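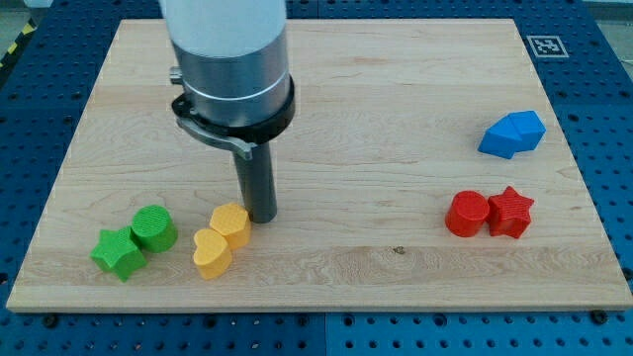
## Schmieder Court 2, leather low-top

The Court 2 is a reissue of an indoor shoe Schmieder sold to handball clubs. The shape is close to the original: low collar, narrow toe and a flat gum cupsole. The test pair was a size 45, bought at full price from Nurier and worn for four weeks, mostly on pavements.

**Upper.** Full-grain leather with a suede toe overlay. The leather creased early across the vamp but has not cracked. Stitching is even on both shoes. One lace eyelet on the left shoe was punched slightly off line, with no effect on lacing.

**Fit.** True to length, tight in width. The tongue is thinly padded and slides outwards on longer walks. There is no loop to hold it, an omission carried over from the first version. Wide feet should go up half a size.

**Sole.** Stitched all the way round as well as glued. Grip is good on dry stone and poor on wet tiles. The foam insole lifts out, and underneath is a flat board with no arch shaping. Heel wear so far is slight.

**Weight.** 700 g for the pair on a kitchen scale, laces included. The Flonden Trainer is lighter but has a glued sole only.

**Care.** The suede marks easily. A dry brush removed most of it. The spare laces in the box are shorter than the fitted ones and do not reach the top eyelets.

Score: 4 out of 5. One point off for the tongue. The navy pair is due in January.

Anayeli Lozano, 29/10/2018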